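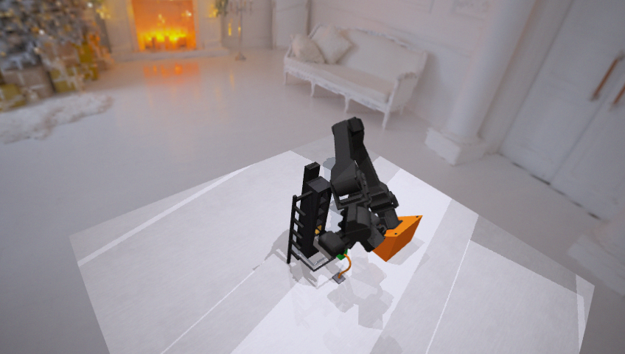 Fig. 4 – Sim cell, arm over the work area, rack to the left, orange box to the right.

4. Setting up the hook cell in the simulator

Read section 3 first if you haven't got the Pralten arm model loading yet. Everything below assumes it loads and stands up straight. If it falls over at start-up the base isn't pinned, go back to 3.2.

Rewritten in July after Toàn Tiêu moved the part file. Old printouts are wrong from step 5 on. Bin them.

4.1 Before you start

Close any other Bomen session on the same machine. Two sessions will fight over the joint port and you get a twitching arm in both.
Pull the latest cell folder. Not just the scene file, the whole folder.
Check free disk space. Logs are big.

4.2 Loading the cell

1. Open Bomen. Load the living room background. Any background works but the lighting values further down are for this one, fireplace and white floor and all.
2. Drop in the ground plane. Snap it to the room floor, then lift it by 2 mm. Without the lift the two surfaces flicker and the wrist camera picks it up.
3. Add the arm. Base near the middle of the plane.
4. Add the rack on the left of the base and the orange box on the right. Lock both.
5. Add the small parts last – white platform, green block with the orange hook, grey plate. In that order. The hook is a child of the block, don't load it seperately or it will stay behind when the block moves.
6. Save under a new name. Never over the master.

Note: if the box comes in at the wrong tilt, don't turn it by hand. Delete it, reload it from the cell folder. Hand-turned boxes keep their old collision shape and the forearm stops dead against nothing.

CAUTION: The gravity switch is off by default when a scene is loaded. Place all parts, then switch gravity on. The other way round and the small parts go through the plane.

4.3 Homing

1. Joint speed to 20 per cent.
2. Press Home. Wait for the status line to go green.
3. Check elbow up, wrist pointing down. Elbow down means the wrong solution was picked. Press Flip, home again.
4. Read the elbow angle off the joint panel. Should be 145 degrees at home. Anything else, reload the joint offsets from the Surdu file and repeat from step 2.
5. Jog each joint a little both ways. Watch for the forearm touching the box. It can pass over the edge as seen from the front, fine, but the contact counter must stay at nought.

4.4 Lining up the fingers on the block

Use the wrist view for this, the room view is no good for it. Shadows hide the gap.

1. Open the gripper to 100 per cent.
2. Bring the wrist down in small jogs until the block is standing between the fingers.
3. Centre it left to right. Use the finger tips as your guide, not the lower part of the fingers, they're wide and will fool you.

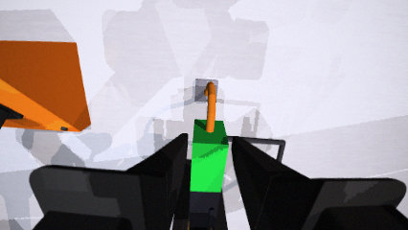

4. Now turn the wrist until both fingers sit square to the sides of the block. Small steps. If one tip touches before the other, back off and turn again, don't squeeze it straight.
5. Store the pose as GRIP_A.
6. Close slowly. Stop at first contact on both sides. Store as GRIP_B.
7. Open, lift clear, run GRIP_A then GRIP_B from the list. Block shouldn't jump. If it does, friction is set too low, see 4.6.

Note: the faint grey shapes in the wrist view are floor reflections. They have no collision shape. Turn reflections down in the Esto render panel if they bother you, but put them back before recording or the runs won't match the older ones.

CAUTION: Do not scale the block to make it fit. Fix the pose. A scaled block scales the hook as well and every stored pose after that is off.

4.5 Looking after it

Every morning: home, check the elbow angle, run GRIP_A and GRIP_B once.
After any Bomen update: redo all of 4.4. Yes all of it.
Clear the log folder when it fills. Keep the last good run.
Changed an offset? Write it in the change list, with old value and new value.

4.6 Faults

Arm shakes at rest – second session open. Close it, home again.
Block sinks or vanishes – gravity was on when you loaded. Reload the small parts.
Hook left hanging in the air – loaded as its own part. Delete, reload block and hook togther.
Block slips or jumps on closing – raise finger friction one step at a time, test after each.
Wrist view all white – lamp brightness too high. Reset lighting from the cell folder.
Home never goes green – restart Bomen. If it still won't, send the log to Florin Tănase, don't edit the joint file yourself.

Next: section 5, recording a run.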